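Food Waste in Shared Student Kitchens: Project Report
Submitted 27 June 2021

1. Background

Prumwood is a student residence with 80 rooms and a shared kitchen on each floor. Our group wanted to find out how much fresh food is thrown away there and why. Earlier work in our course looked at supermarkets and canteens, but we found very little on kitchens where people shop separately and store food together.

2. Method

We ran the study in January. Residents on two floors were asked to write down every fresh item they threw out, with the weight in grams and a reason. Kitchen scales were left next to the bins. We received 317 entries. We also handed out a short survey on shopping habits and held one group talk on each floor.

3. Results

Bread and salad leaves were thrown out most often. Fruit came third. Most of the fruit had been bought in large bags from the Tapsell market because the price per item is lower. Oranges lasted well, while bananas and pears were usually gone or spoiled within the week.
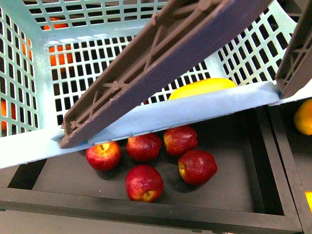
One resident wrote on the survey that she would buy less if the shop near the residence sold single pieces at a fair price. Several others made the same point about carrots and onions.

The heaviest single entry was 3000 grams of potatoes that had sprouted. The next was a 1000 gram bag of rice with moths in it, which we left out of the totals as it is not fresh food.

In the group talks, people said they forgot what they had when it was stored low down or at the back. Labels helped on one floor. On the other floor they fell off and were not replaced.
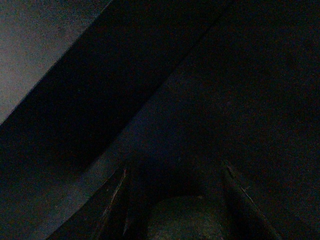 Figure 2. A dark area beside a pale gray surface.

4. Limits

Entries depended on people remembering to write them. Some residents went home during the study and cleared their shelves first, so the last days show more waste than usual. We did not weigh the bins ourselves.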